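Chapter 4
Surfaces: Why Your Desk Is Never Just a Desk

In this chapter
What a work surface does for the person using it
Reach, height and glare
How finishes wear, and how to talk to a client about wear
Choosing a tabletop for a shared room

I once spent most of a November morning lying under a table in a branch library in Lollanham, looking up at the place where the top met the legs. The librarian, Ravinder McIntyre, kept stepping over my feet with armloads of returns. She had called because people were complaining about the table, and the complaints didn't agree with each other. It was too high. It was too shiny. It wobbled (it didn't, I checked). One reader had written on a comment card that it was "an unfriendly table," and I've kept a copy of that card in my bag ever since, because it's the best brief I've ever been given.

So let's talk about unfriendly tables. In Chapter 3 we worked on chairs, and chairs get all the love in interior design courses. They have famous names and museum shows. Tables get a line on the order form. But think about how you use a room: you sit in the chair, sure, but you look at the table, lean on it, spill on it, spread your papers over it and drum your fingers on it while you're thinking. Most of what you touch in a working day is some kind of flat top.

The trouble in Lollanham came down to light. The table had been moved in the spring from a dim corner to a spot under a big north window, and the new lamps overhead were aimed straight down. The top had a high gloss finish. Anyone sitting there got a bright patch right where the book should go, so they pushed the book away, and then they had to stretch for it, and then their shoulders hurt. That's where "too high" came from! The height was fine. I'd measured it twice before I thought to sit down and read something.

I want you to hang on to that order of events – light, then posture, then complaint – because you'll meet it again and again. People tell you about the last link in the chain. Your job is to walk back up it.

4.1 Three questions before you measure

When I taught this course with Kalliopi Stoyanova, she wouldn't let anyone open a tape measure until they'd answered three questions in writing. I used to think this was a bit much. Now I do the same thing to my own students, and they roll their eyes just the way I did.

Who sits here, and for how long? A table for signing in visitors and a table for six hours of bookkeeping may have the same footprint and need almost nothing else in common.

What gets put down on it? I mean really put down, on an ordinary afternoon. Go and look.

Where does the light come from at the time of day when the room is busiest? If you can only visit once, visit then.

4.2 White tops

Sooner or later a client will ask you for white. White makes a small room feel bigger, it shows dirt (good in a clinic, less good in a family kitchen), and anything dark you set on it stands out sharply. That last point is worth a lot where small parts are handled. Drop a black screw on a walnut bench and you'll be hunting for it until supper.
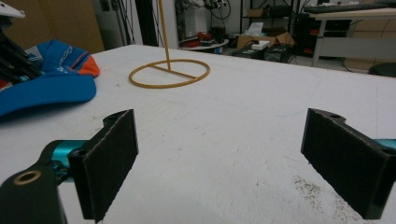
Figure 4.1 A blue cap and a yellow wire stand on a white tabletop.

White has its costs, too. A big pale surface bounces light up into the eyes, and a matte finish softens the bounce without getting rid of it. In the workroom at Geven, a repair shop in Biromside, Eylül Ertürk had us fit white tops along one wall and then asked for gray mats at each seat a few weeks later. The mats gave people's eyes somewhere to rest, and the white around them still did its job of showing up whatever had rolled away. I wish I'd suggested the mats myself.

Try it before you read on. Put a sheet of white paper on a dark table, set your keys on the paper and then beside it, and squint. Move your lamp and do it again. Write down which spot you'd rather work at for an afternoon, and keep your notes handy, as we'll need them for the glare exercise in section 4.3.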